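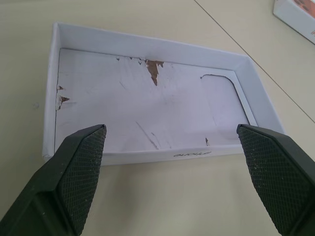

The damage was in the floor of the tray, and I nearly threw it out before I looked at it properly. We went through a lot of packaging at Pikovano and most of it ended up torn one way or another. I had the recycling bin open with my foot. Then I saw that the brown was showing through in more than one spot, up near the far wall and again on the left, with thin grey scratches running across the middle, and I let the lid of the bin drop and took the tray back to the bench.

We were teaching the Orkeo to pack phones. It had two arms and it stood at a table in the back half of the Greco Street unit, where the rent was cheap and the heater was not much good. The phone went in the tray, the tray went in the box, the lid went on. A person could learn it in a minute. The arms had been at it since autumn and were getting decent.

The fingers came from Grillex, and so did the software that told them how hard to squeeze. We had the limit set at 40 newtons. That's a firm pinch. You can put your own finger in there at 40 and take it out again and all you'll have is a mark. I'd done it on my first day, as everyone did, with the supervisor standing by the stop button. It was a kind of welcome.

Forty newtons shouldn't have torn through the white on that tray. I pressed my thumbnail into a fresh one to see, and then the end of a pen. The pen went in, but I had to lean on it.

I went and told the supervisor. She was on the phone to a customer and held up a hand, and when she'd finished she turned the tray over a couple of times and gave it back.

"Has it dropped any?"

"No."

"Crushed a phone?"

"No. Only the box."

"Boxes are boxes," she said. "Put it in the book."

So I put it in the book. I've still got a photo of that page, which the investigator asked me for later. It says: Tray floor torn, more than usual, left arm I think, check limit. Then the date, 25 October 2021, and my initials. I underlined check limit. I didn't check it myself. The settings were behind a login that belonged to the engineer, and he was away until the next morning. I could have rung him. I thought about it while I was making a cup of tea and decided it could wait until he was back in.

After lunch we ran the hard one, where the phone is already lying in its plastic and both arms come in from the sides to lift it together. It never liked that job. The plastic was clear and the cameras had trouble telling where it stopped and the table began, so one arm would often arrive a little before the other and push the whole thing out of line. 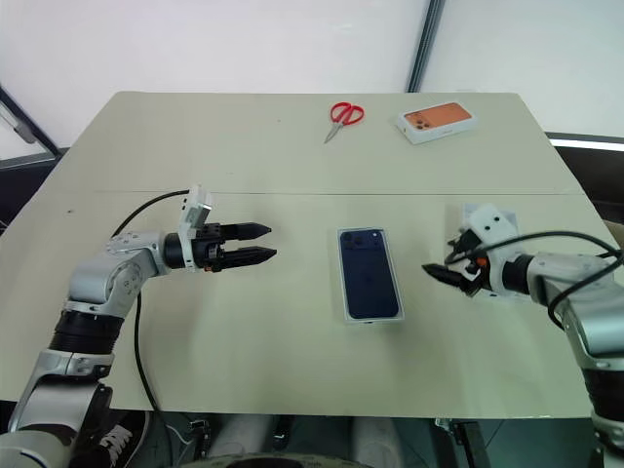 My part was to sit at the table and put things back when they moved. If the phone slid, I called a hold, the supervisor pressed the button, both arms stopped, and I reached in and straightened it. Then I pulled my hands back to my lap and said clear. We'd done it so many times that the words had worn down. Hold had become a sort of grunt. I don't think I'd said a proper clear for weeks.

The arms came in. The right one touched first and the tray turned a bit on the table. I grunted. She pressed the button. The right arm stopped the way it always stopped, with a small clunk from the brake in the elbow.

There should have been two clunks. I've gone over that a good deal. They usually came so close together that you heard them as one, and I would have told you then that it was one sound. I was already reaching.

The left arm took another four seconds to finish what it was doing. It had been told to move in, close and hold, and it moved in, closed and held. It wasn't fast. People expect me to say it was fast when I tell them this. I saw it coming, and I remember thinking that it was coasting and would stop before it got to me — it had never done that in its life, but I had the thought, and it was long enough to leave my hand where it was.

It closed across my thumb, just below the nail.

I didn't yell. I said "It's on," quite calmly, and the supervisor said, "It's off, I've got it off," and I said, "No, it's on." She looked at the button, which was down. She looked at my hand. Then she pressed it again, which did nothing, as it was already down, and went round behind the table and pulled the plug out of the wall.

That was a mistake too, though I'd have done the same. When the Orkeo lost power the brakes locked and so did the fingers. They were made that way so they wouldn't drop what they were carrying.

Now it really was off, and it had my thumb.

There was a release on the gripper. There's a little screw under a rubber cap and you back it out with a hex key. The key was supposed to be tied to the table leg with a bit of string. The string was there. She emptied two drawers on the floor. I sat very still and looked at the pattern on the grip pads, all the tiny diamonds, with lint caught in them. Somebody should clean those, I thought. That was on my list of jobs, as it happened.

She found a key in the engineer's jacket, which he'd left on the back of the door.

The bone was broken. At the hospital they were kind about it and asked a lot of questions about the robot, mostly whether it had a face. It's straight enough now. It aches in the cold and I can't feel much along one side.

The engineer came back the next morning and found it all before ten. There had been an update from Grillex, and the update had put every setting back to the one it left the factory with. The limit at the factory was 100. He'd changed it to 40 by hand when the arms were delivered and written himself a note to do it again after every update. He showed me the note. It was a good clear note. The update had gone on by itself overnight, and for the first time there'd been no one at the keyboard to read it.

The button was our own doing. Back in March the left arm had kept stopping for no reason, and somebody had put a jumper across its half of the stop circuit so they could find the fault. They found the fault. It was a loose plug. They fixed the plug, and the jumper stayed in, a short piece of yellow wire behind a panel with four screws. From March on, the button had only ever cut the right arm directly. The left had been stopping because the software asked it to, and when the update went on, the software no longer asked.

"Who put it in?" I said.

He said the log didn't show it. I looked at him and he looked at the wire. It could have been him. It could have been me, if it comes to that. I was in and out of that panel in March, holding the torch and passing things, and I've tried to remember whether anyone handed me a bit of yellow wire, or I handed it to them. Sometimes I can nearly see it. I don't know if that's memory or only wanting to have an answer.

The investigator spent two days with us. He was a tidy man who ate his lunch in his car. He wanted to know why a person had to sit within reach at all, and the supervisor explained about the trays sliding, and he wrote that down and asked whether we'd thought of a strip of tape. We hadn't. There's a strip of tape on the table now. The phones don't slide nearly so often.

I went back when the splint came off. They'd put a light on each arm, green for moving and red for stopped, and the key hung from a chain. The supervisor had kept the torn tray. It was on the shelf over her desk with pens in it. I asked if I could have it and she tipped the pens out and handed it over and then didn't seem to know where to put them.

They asked me to sit in on the first run. I said I would. The arms came in from the sides and the supervisor called the hold in a full voice, and pressed, and both lights went red. Everyone looked at me. I was meant to reach in then and straighten the phone.

I listened for the second clunk. I asked her to do it again.

She did it again.

"Once more," I said.

Shared 40 times

4 comments

The hex key on the string. Every workshop I've ever been in has that string.

I used to do maintenance in a bakery and we had a jumper left in a mixer guard for most of a year. Found it by luck when the panel got swapped. This gave me a cold feeling.

Good story but I wanted to know who put the wire in!

I think it's better without. Liked the pens bit. Is there going to be another one set in the same place?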